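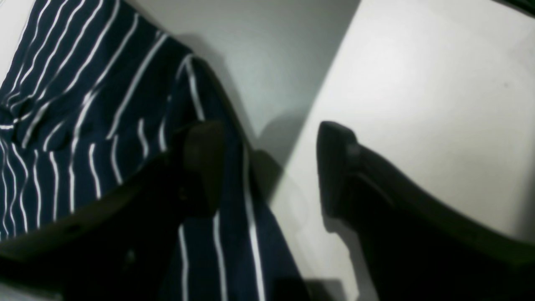

Stemine Turgate Sheet Set
Reprint topographic maps, river delta series, 69 sheets
Stock no. 2061

In stock. Ships rolled, or folded on request (see below before you pick folded).

Finally back. The first run went faster than we printed it and the waiting list got silly, so this time we did more of the coastal sheets and fewer of the inland ones. If you were on the list you should have had an email from Jamila already. If not, check spam, then write to us.

What it is

Full color reprints of the old Turgate survey, the one done by plane table and then patched up from air photos. Same scale as the original, 1:50,000. Contours at 10 meters, with dashed half contours in the flat parts where otherwise you'd get a whole sheet of blank green and one canal. Five colors on most sheets. Four on the early ones, they hadn't added the purple road overprint yet.

Not redrawn. We scan the paper, clean up the stains and fold wear, and print. Place names stay as they were, including the wrong ones. Sheet 14 has the same village on it twice with two spellings. That's in the original and we left it.

Paper and size

Standard: 120 gsm map paper, matte, takes pencil well and erases clean.
Tear-resistant: synthetic, a bit shiny, pencil is so-so, ballpoint fine. Don't use gel pens on it, smears.
Sheet size 22 x 29 inches including margins. Sheets 31 and 32 are oversize, 22 x 34, because the survey stuck the islands on as an extension instead of giving them a sheet of their own. They will not fit the regular tube. We send those two in a longer one, no extra charge.

Grid and datum, please read

The grid is the old Turgate local grid. It is NOT UTM and it won't match your GPS out of the box. The offset is different from one end of the series to the other, worst in the northeast, 163 meters at the corner of sheet 69. Chae-won Seo worked out a shift table sheet by sheet and it's printed on the back of the index. Good enough for finding a church or a bridge. Don't navigate a boat with it.

Magnetic declination shown in the margin is for the survey year. Decades out of date. Get a current figure.

What's in the full set

All 69 sheets
Index sheet with the shift table on the back
Legend sheet, English and the original wording side by side
Booklet, 24 pages, staple bound, by Sang-wook Min, on how the survey was run and why the southern contours look so different from the northern ones (two field crews, two ideas about where a hill starts)

Single sheets come with a half-size copy of the legend and nothing else. Index is sold separately, cheap, get one if you're buying more than 2 sheets or you'll be guessing at the numbers.

Prices

Single sheet, standard paper: $14
Single sheet, tear-resistant: $21
Index sheet: $5
Coastal bundle, sheets 22 to 36, standard: $175
Full set, standard: $690
Full set, tear-resistant: $980
Booklet on its own: $9

Schools and libraries, ask Maricruz for the discount code. Needs to be ordered from a school or library address.

Rolled or folded

Rolled if you're framing. Folded if it's going in a pack. We fold by hand, 16 panels, title panel out. Folding adds a few days and folded sheets can't be returned, so be sure. The synthetic doesn't hold a fold very well and springs open in your hand, some people put a rubber band on it. Works.

Ginuten covers, the clear slip ones, fit the folded standard sheets. Snug. They don't fit 31 or 32 folded, those come out too thick.

Known faults in this printing

Sheet 8: the blue is slightly off register, you'll see it along the river banks. Less than a millimeter. Doesn't bother most people, bothers Chae-won a lot. Price is down to $10 on that one till we reprint.

Sheet 27: bottom margin trimmed tight. Scale bar is all there.

Sheet 40: there's a grey band across the marsh east of the railroad. It was on both paper copies we could find so we think it's a flaw in the original plate. If anybody has a clean copy of sheet 40 we would really like to borrow it, we pay shipping both ways with insurance.

Sheet 53: never had a second edition, so the railroad stops dead at the sheet line where it meets 54. Not a missing piece.

Questions we get

Do they join up? Mostly. Neighboring sheets from the same edition butt together fine once you trim the margins. Between editions you'll get roads that miss by a hair. The index shows editions by tint.

Can I get digital files? Not yet. Uyên Kim is working through the georeferencing and it's slow going because of the grid, see above. Probably the coastal sheets first. Please don't email her asking when, there's a signup box at the bottom of the index page.

Will you do the Tak series next? We have 40-odd paper sheets of Tak in the flat file and a lot of gaps. Wouldn't print it with gaps. If you have Tak sheets, any condition, even just a list of the numbers, send it over.

Can I get one bigger? Yes, up to double size on the standard paper, $38 a sheet. It shows the dot pattern in the green at that size. Some people like it. No returns on enlargements.

Are the colors right? As near as we could get. The brown was the hard one, every old copy had aged differently, and we matched to one that had been kept in a drawer. Expect the forest green to look stronger then the copy you remember from your grandfather's wall.

Shipping

Tubes go out twice a week. Full sets ship flat in a carton, 19 lbs on standard paper, heavier on synthetic. Somebody has to be home to sign for the carton. Outside the US we quote by email, write first, the checkout will give you a number that's wrong.

Orders in July run slow, we close the shop for part of it. Anything in before noon on a shipping day usualy goes the same day.

Returns

30 days, rolled sheets only, in the tube. Crushed tube: take a picture before you open it and send it to us along with the order number, and we'll replace the sheet.

Related

Turgate town plans, set of six, 1:10,000
Legend sheet, wall size
Ginuten clear covers, pack of ten
Map tube with strap, 30 inch (not for 31 and 32)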